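Workshop Tips: Budgeting for a Two-Arm Bench Setup

So you've talked yourself into a pair of small robot arms. Good for you! I did the same last September, and I went over budget in ways I could have seen coming if I'd sat down with a pencil first. Here's what I'd tell a friend.

Price the bench before the arms. I had my heart set on the Drastov pair and spent weeks comparing them with the Pratari ones (reach, payload, what a spare gripper costs) and never once measured my table. The rail I needed was longer than the table. New table!

Draw the reach circles on cardboard and lay them down where the arms will go. You want the two circles to overlap in the middle, or you've bought two one-armed helpers who can't hand each other anything. Keep the things you'll be picking up inside that overlap, and put big stuff like a knife block toward the back.
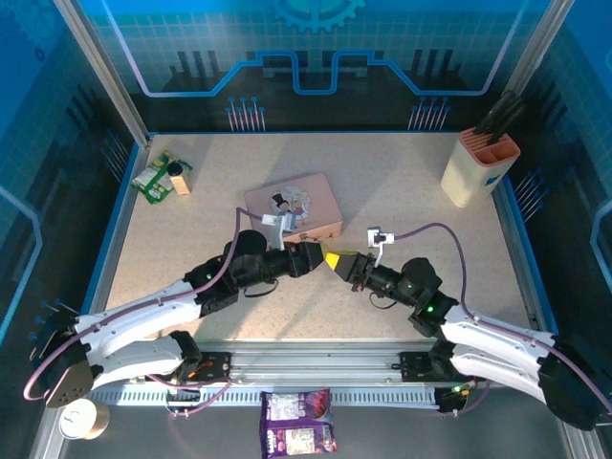 Grippers nearly touching mid-table, with the knife block at the back right and a pink tin just behind the meeting point.

Cables are where my money leaked away. I paid $343 all told for longer leads, a tray along the front rail and a bag of clips, and I'd planned on zero. If you're putting a camera on each wrist, buy the lead long enough to loop back over the whole arm with slack to spare. Mine came up short on the first try and I had to reorder.

Get side panels if you can. Ridwan Wattimena talked me into a set of three from Studico — back and two sides — and I grumbled about the price, but I haven't lost a single dropped thing behind the bench yet.

Some odds and ends:

Buy spare fingertips with the first order. Shipping on a tiny box is silly.

Ask the seller how long the warranty runs on the joints, and get it in an email. Pillai took 13 days to answer me, so ask early.

Leave four inches of clear space below the rail for wiring. I left one and regretted it every time I had to reach under there with a screwdriver.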